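Troneck has released version 2 of Otik, its planning and control package for taking apart desktop computers, and the Waaka recycling line has begun running it on the processor removal step. The release replaces the fixed waypoint scripts used in the first version with a planner that recomputes the approach for each case.

The earlier scripts assumed a known board in a known orientation. That held for single-model batches and failed on mixed ones, where the processor socket can sit at any angle and other hardware limits the path of the arm. Otik now fits a plane to the board from the wrist camera, finds the socket, and searches for a collision-free approach before the fingers close.
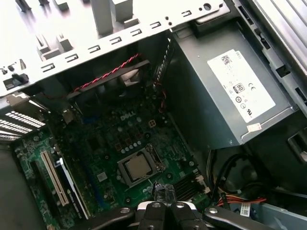
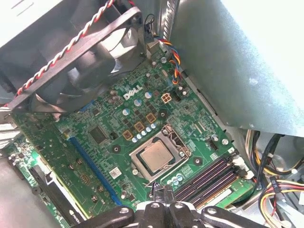
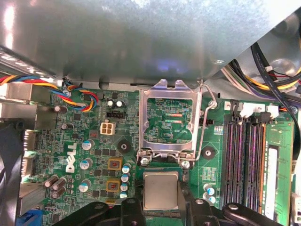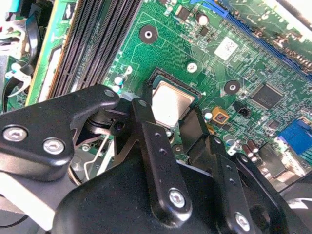 Socket state is handled by a separate classifier, which runs on every wrist image and publishes one of four labels: covered, closed, open or empty. The task planner will not issue a grasp command unless the label is "open," and it will not report a completed pick unless the label has changed to "empty" and the gripper width matches the expected part. The third image satisfies both conditions, with the retention frame raised, no processor in the socket and the part held between the fingers. The second, with the frame open and the processor still seated, is the state in which a grasp is allowed. Bare metal heat spreaders were the main source of depth errors in the first version — reflections produced false holes in the point cloud — and the new release fills the region from the surrounding board plane instead.

The classifier was trained on 1129 labeled wrist images, with 268 more held back for testing. Planning time on the line computer averages 345 milliseconds per approach, according to Touran Asadi, who leads perception work at Troneck. "Most of that goes to collision checks against cables," Asadi said. "They are thin, they move, and the old model left them out."

Cables remain the weak point. The planner treats each bundle as a rigid volume with a fixed margin, so it sometimes rejects a path that the arm could take by pushing a wire aside. A compliant cable model is in testing at Noritz, where the package will be run on a trial batch of 300 cases. Troneck has not set a date for adding it to the main branch.

Version 2 reads existing calibration files, but scripts written for the old waypoint interface must be converted with the tool included in the release.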